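Trnka Refurbished Office Tower – long-term review
Posted December 2, 2021

I bought this computer in April, and I have waited until now to review it because most reviews of used office machines are written by people who have owned one for an afternoon and are still pleased that it lit up.

The Trnka is a corporate desktop that has had its hard years already. Someone wrote quarterly reports on it. Someone else, I suspect, ate a great many crackers over it. Then Trnka vacuumed it, put a fresh sticker on the box and sold it to me with a one-page leaflet that said "Congratulations." I paid less than I paid for my desk chair, and the chair squeaks.

First, the looks. It doesn't have any. It's a dark tower with a lighter gray front handle, and it sits under my desk like a piece of ductwork. There are no windows and no colored fans, and my nephew asked if it was a printer. If you want something to admire, Selico will sell you a case with glass on it and a fan controller that needs its own app. I had one before this. It now holds up a shelf in the garage and is doing well there.

Setup took as long as it takes to find the right monitor cable in a box of wrong monitor cables. The bundled keyboard is bad. The bundled mouse is worse and I have given it to Rhonda Chan, who had it coming.

Day to day it's a perfectly ordinary computer. I do spreadsheets, mail, some photo sorting, and the accounts for a choir (2,412 rows, most of them about sheet music). It takes all that without complaint. The fan comes up to a low mutter on video calls and then goes back to sleep. I've had it lock up on me 2 times in all these months, and one of those was while I had a cheap USB hub attached that has since gone in the trash.

Where the thing earns its keep is when you lay it on its side and take the panel off.
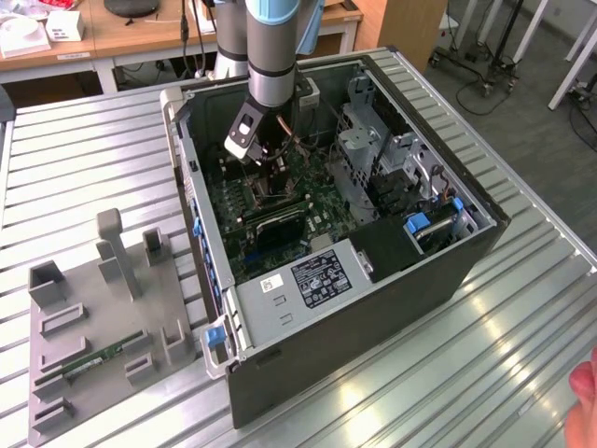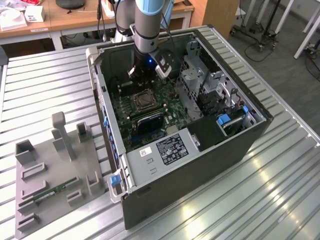
I've opened enough home computers to have a small scar for each brand, and I went into my first upgrade with a flashlight, a saucer for screws and low expectations. The saucer stayed empty for longer than I'd planned. Whoever designed these office towers decided that the parts meant for human fingers should be blue, and stuck to it. There are blue latches over on the drive side and more blue along the rail at the left, all of it easy to pick out against the gray metal. The green board sits in the middle of everything with the silver power supply at the front, and you can see most of what you've got before you touch any of it. My Selico was black plastic on black steel with black cables, like doing surgery in a coal cellar.

The drive area deserves a grumble. It's a perforated metal cage with brackets and cutouts going every which way, and it takes up a good chunk of the right side. I wanted to swap my drive and lost a quarter of an hour working out how the cables preferred to lie. Vendula Mikuš, who lent me the better screwdriver, says I was holding the leaflet upside down. The leaflet has no pictures, so I don't see how she could tell.

Extra memory was easier. I bought mine from Ziketti, it clicked in, the machine found it, and I had a sandwich. The old modules are in a drawer with all my other old modules, where they are presumably breeding.

Gripes, in no order. The feet are useless on a hard floor and it creeps backward when you plug anything into the front. It's heavy for its size. The power light is bright enough to read by. Trnka's support people answer quickly and in full sentences, but they sign every message "Warmest," and I have come to dread it.

Would I buy another? I already did, for Jeanie Gillies, who had been using a laptop with four working letters in the top row. Hers arrived with a dent near the back and a nicer keyboard than mine. I have not forgiven either of them.

Four stars. I'd make it four and a half if they fixed the feet.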